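Subject: Re: [collection-sites] Table clearing set: site readiness and recording rules
From: Ásdís Stougaard
To: collection-sites list 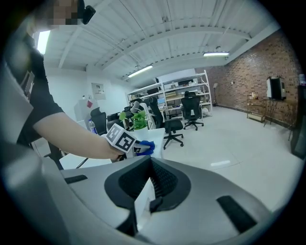
Second operator at the white table, seen from the other hand-held gripper. Sustow site.

Dear colleagues,

Thank you to all sites that replied to the January notice. Trinidad Olivares raised several points on behalf of the Sustow site, and as they affect every location contributing to the set, I am answering them on the list. Her message is quoted in part below, with my replies beneath each section.

On Friday, Trinidad Olivares wrote:

> Our operators have completed 198 demonstrations for the table
> clearing set, all with the hand-held grippers. The written
> procedure asks for 50 demonstrations per task variant. It does
> not say whether a demonstration counts when the operator loses
> the item and picks it up again. We have kept these so far but
> have not marked them in any way. Please advise before we upload.

Please keep them and mark them. A demonstration in which the item is dropped and recovered without help from another person should be entered as "recovered" in the outcome column. It counts toward the 50. A demonstration in which a second person returns the item to the table should be entered as "assisted" and does not count, although it should still be uploaded. The first version of the policy trained at Lireck performed poorly after a missed grasp, and the recovered examples are the only part of the set that shows what to do next.

Sites that have already uploaded without this column do not need to upload again. Send a corrected log and we will merge it.

> The procedure also asks that the workspace be "free of unrelated
> objects." We record in a working office. There is normally a
> plant on the table, and often a water bottle, and there are
> chairs and shelves behind. We can clear the table for each
> session, but the room itself cannot be cleared. Is this
> acceptable?

The wording in the procedure was carried over from the Yule trials, where all recording took place at a fixed bench. It will be removed in the next revision. Sites should leave ordinary objects where they are, provided that they do not block the operator's reach or create a hazard. The plant and the bottle may stay on the table. We do ask that the arrangement be changed between sessions, so that the system does not come to rely on one object standing in one place. Moving the plant to another side of the table, or turning the table, is sufficient.

The marker cubes are a separate matter. Nothing may be placed against a cube, hung over it, or attached to it. The faces must remain clean and flat. Please replace any face that has begun to lift at a corner, and repeat the calibration check before recording again.

> For the cloth variant, two of our operators work differently.
> One pinches the cloth near the middle and lifts straight up. The
> other slides the fingers along the table to an edge first. Should
> we ask them to agree on one method?

No. Both methods are to be recorded, and the operator should use whichever comes naturally. The log has a free text field for the grasp, and a few words such as "middle" or "edge" will do. What we ask is that an operator not change method partway through a single demonstration unless the first attempt has failed. The speed of the movement should be that of ordinary work. A number of early recordings from Fornow were made at a very slow pace, apparently out of care for the equipment, and the resulting motion was of limited use.

> Finally, our people are visible when two grippers are in use at
> the same table. What is required?

Faces are to be obscured before any recording or still leaves the site. The consent form covers hands, arms and clothing. It does not cover faces or the content of computer monitors. Operators are asked to remove name badges, or to turn them inward, before a session begins. Where a screen in the room can be read, please switch it off or lock it.

The following arrangements apply to all sites from the date of this message:

1. Each session opens with the calibration check. The result is written in the log even when it passes.
2. Sessions are limited to 2 hours per operator, including breaks.
3. Uploads are made by 9 in the morning on the working day after recording. Late uploads are accepted but should be announced on this list.
4. Questions about consent go to me directly and should not be posted here.

The revised procedure will be circulated once the remaining sites have commented on the draft. Until then, please treat the replies above as current guidance wherever they differ from the document you hold.

With regards,

Ásdís Stougaard
Data Collection Coordination
Lireck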